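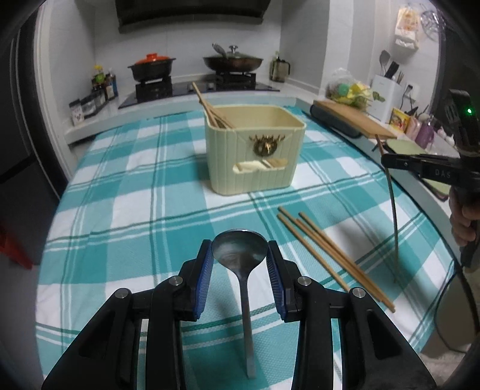
Table hand wanted, canteen kitchen

Posted 21 March 2020 by Godelieve Dierckx, Giltell Supper Rooms

We are looking for one patient person to take charge of the table at Giltell. The cooking is spoken for. So is the washing up, by a dishwasher with strong opinions about bowls. What we lack is somebody who cares where the spoons go.

Giltell is a small kitchen with a checked tablecloth and a lot of chopsticks. We serve noodles, rice, soup and whatever Atanasov has delivered too much of that week (in March it was cabbage, and it was still cabbage at the end of March). Guests sit close together and help themselves to cutlery, and they put it back according to systems known only to themselves.

What you would do

Before each sitting you lay the table, fill the cutlery bins and check the soup spoons for yesterday's soup. During the sitting you keep an eye on things. Afterward you gather up the chopsticks, which by then will be on the cloth, under the cloth and in one case in a guest's hair. Wooden ones go back in their bin standing up. Please don't lay them flat, we have had that argument and I won.

You would also be in charge of:

Sorting the wooden chopsticks and pulling out any that have split or warped
Matching the rest into pairs of the same length, or near enough that a guest with a mouthful of noodles won't complain
Shaking out, washing and ironing the cloths. The squares are supposed to line up with the table edge. They never have, but we like to see an effort
Telling me when we are low on spoons, before we are out of spoons

Who we'd like

Experience in a kitchen or dining room is welcome. Experience with small children or a large family counts just the same. You should be able to stand for a whole sitting, carry a full crate of bowls and hear the word "fork" shouted across a room without taking it personally. We do own forks. They live in the drawer by the counter and people are too proud to ask for them until the second course.

You don't need to be good with chopsticks yourself. The last person in the job ate everything with a spoon for 3 years and was very much loved.

Hours and pay

The post is 20 hours a week, split between lunches and suppers, with a trial period of 23 days. Pay is hourly and we'll tell you the rate on the phone before you bother to come in. You get a meal each shift. See above regarding cabbage.

How to apply

Write a short note to Godelieve Dierckx and leave it at Giltell, or hand it in at the Erkness bakery next door, where they will read it before I do. Tell us where you've worked, when you could start and how you keep your own cutlery drawer. No résumé needed. Applicants who make the short list will be asked to sort a bin of 100 chopsticks while I make the tea.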